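Magazine > Places > Towns by Design

Search this site Enter keywords Go

Tornby, a town drawn on one sheet of paper

4 June 2024
By Defne Polat

Tornby sits on the flat land between the Dedden River and the rail line, and most people first see it from the train. The station is at the bottom of the main street and the town hall is at the top, 2 kilometres away in a straight line. The street is called Long Parade. It has a double row of plane trees, and in May, when I visited, the leaves were turning and the council sweepers were out before breakfast.

The town was planned from scratch after the old river settlement was given up to flooding. The government of the day wanted a regional centre with its own courts, hospital and college, and it held a competition for the layout. The winning plan came from an architect named Taşdemir, who had worked mostly on harbour buildings and had never laid out a town. The original drawing hangs in the foyer of the library. It is a single sheet, larger than a door, and the ink has faded to the colour of tea.

Taşdemir divided the land into 20 neighbourhoods, which are known locally as squares although several of them are closer to triangles. Each was given a primary school, a row of shops and a park. Through traffic was kept to the roads at the edges. The houses inside face narrow lanes, and a person living in one of the older squares can walk to a loaf of bread and a doctor without crossing a main road.

Building began at the station end and moved north. The early houses are low and made of cream brick, with deep verandas on the western side. Later ones are taller and less careful about the sun. The change is easy to see from the number 10 bus, which runs the length of Long Parade and then loops back through the newer squares.

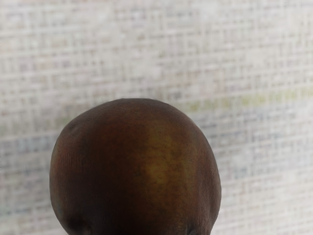

The hospital is the biggest employer now. It opened as a small district hospital and grew after the medical school moved in next door, and patients come from farms and towns several hours away. Motels along the rail line fill up with their families during the week. The college is second, and the state offices come after that. There has never been much heavy industry. A cannery at the eastern end closed years ago and its sheds are rented out as workshops.

On the other side of the river is Ritano, which was never planned by anyone. It began as a camp for the labourers who built Tornby and was supposed to be cleared once the work was done. The workers stayed, put up proper houses and opened shops. Its streets bend around old creek beds, and the Saturday market takes up most of the centre. People in Tornby go over the bridge for dinner, and people in Ritano come the other way for work.

Rents have risen in both places. Tornby's plan allows for very little new building inside the squares, and a heritage rule protects the cream brick houses from being knocked down. The council has proposed an apartment block of 440 homes on the cannery land, with a tram stop at the door. Some residents of the nearest square object to the height. Others would like the tram to come first, having waited for one since it was marked on Taşdemir's sheet as a thin dotted line.

Visitors need a day for Tornby and an evening for Ritano. The library foyer is open every day except public holidays, and entry is free. The walk from the station to the town hall is shaded for most of its length, with drinking fountains at the larger crossings. Trains back to the coast leave from the southern platform, and the last one goes before the restaurants in Ritano have finished serving, so check the timetable before you order.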